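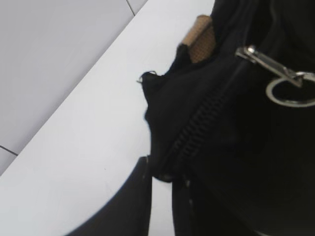 Why did the Endlow arm keep stopping halfway through opening a bag?

The force limit was set too low for a zip that snags, so every small catch in the fabric looked like a collision and the controller cut the motors.

Finding that out took us most of March, and it was easily the best part of the project! Our first guess was the grip. We swapped the finger pads and slowed the pull down, and it still tripped in 18 of 60 runs. Then we plotted the log from the Ivia force sensor next to the stop times and there it was: a sharp spike just before every single fault, always over our 20 newton limit.

The worrying bit came at run 284 of the longer test. After a stop, our restart script cleared the fault and carried on pulling without asking anyone. One of us had a hand near the bag (no harm done, but we all jumped). Barta, our control program, now waits for a button press after any stop, and we have added this to the Ellent lab risk sheet. Raising the limit is still waiting for approval.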